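Bowls, mats and a pale wood table

I've had my light wood table since we moved to Dandham, and I fuss over it more than anything else in the house (sorry, couch). My main rule is simple: a mat goes down first, and the bowl comes second. Cork is my favorite because it doesn't slide and you can just shake the crumbs off over the sink!
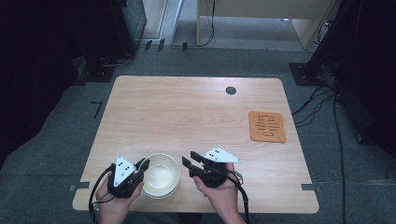 I keep one mat out all day, even between meals, so there's always a spot for a hot dish. For washing I use 2 drops of dish soap in warm water on a soft cloth, wrung out hard – then a dry cloth right behind it. Always wipe along the grain. Small dark scratches I mostly leave alone, but if one bugs you, rub it very lightly with fine paper and put a dab of clear wax on top. I like the Zusta paste, and one can has lasted me over 100 wipe-downs. 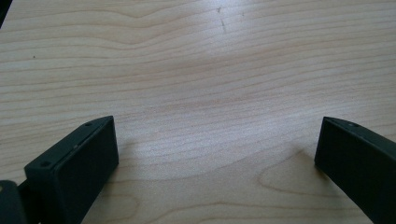 Gusik wrote in to say that wax made a satin top go blotchy, and that it's smarter to try it on the underside first and leave it till Friday before doing the rest. Good tip, and I'm adding it to my list. I'd go easy on the amount too – a dab the size of a pea is plenty.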